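Setting up guest access expiration in Putora
Sep 24, 2025
by the Sfeir admin desk

Step 3 is where most of the emails I get come from, so if you've already got the admin console open and you're in a hurry, skip down to that one. Everybody else, start at the top with me.

First, what we're changing. Putora lets people in your organization share a folder with someone outside it, and by default that outside person keeps access forever. Forever is a long time! When I cleaned up the Bremdale tenant last December I found guest accounts that had been sitting there since the first pilot, all of them still able to open the folders they'd been invited to. The expiration policy fixes that by putting a clock on every guest invitation.

Before you start

You need the Tenant Owner role. Sharing Manager will let you see the page, but the Save button stays gray and there's no message telling you why (I lost most of a morning to this). You'll also want a test guest account on a mail domain that isn't yours.

Turning on the policy

1. Sign in to the admin console and open Policies > External sharing > Guests.

2. Switch "Expire guest access" to On. A panel opens underneath with the number of days already filled in. We use 17 at Zakcombe, which sounds short, but most of our guests are contractors who look at one file and leave. Pick whatever suits your crowd.

3. Choose what the clock counts from. You get two options, "Date invited" and "Last sign-in". Please read this one twice. "Last sign-in" resets every time the guest opens anything, including the little preview in a notification email, so a guest with a busy inbox may never expire at all. I go with "Date invited" and let folder owners renew when they need to.

4. Under "Notify", tick Folder owner. You can tick Guest as well, but then guests write back to the notification address asking for more time, and you'd better have a person reading that mailbox.

5. Click Save and wait for the green bar. Don't close the tab before it shows up – the setting is written in two parts and you can end up with the policy on and no notifications.

Caution: the policy applies to existing guests the moment it's saved. Anyone whose invitation is older than your limit loses access on the next nightly pass, and there's no undo. If you have guests you can't afford to lock out, add them to the exceptions list first (same page, second tab).

Note: the exceptions list holds up to 2000 entries. If you paste in more than that, the extra ones are dropped without a warning, so check the last line of your list against the last line on the screen.

Checking that it works

6. Invite your test guest to a folder with nothing important in it.

7. Open the guest's profile and look for "Access ends". If the field is blank, the policy hasn't reached that region yet. Go get a coffee and try again later.

8. Set the test guest's end date to today by hand, let the nightly pass run, and then try the folder link in a private window. You should land on the "Access has ended" page. If you get error 2208 instead, the guest still has a live session from earlier. Use Revoke sessions on the profile and reload the link.
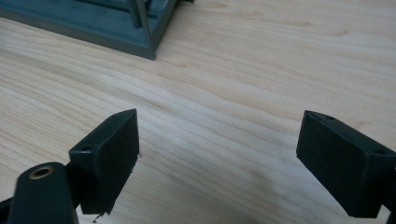
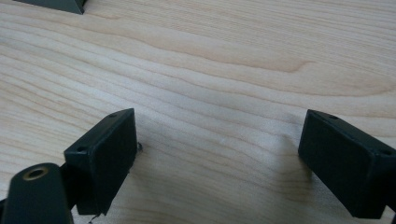
Renewing a guest

9. Folder owners can renew from the notification email or from the folder's People tab. Each renewal gives the guest a fresh period of the same length, up to 3 times. After that the owner has to send a new invitation, and the guest has to accept it again from scratch.

Note: renewals done by an admin don't count toward the limit. I still try to leave them to the owners, who know whether the guest is needed much better than I do.

If a guest works in several folders, the renewal covers only the folder it was made from. You can renew the rest together by opening the guest's profile, selecting the folders under Shared items, and clicking Renew selected.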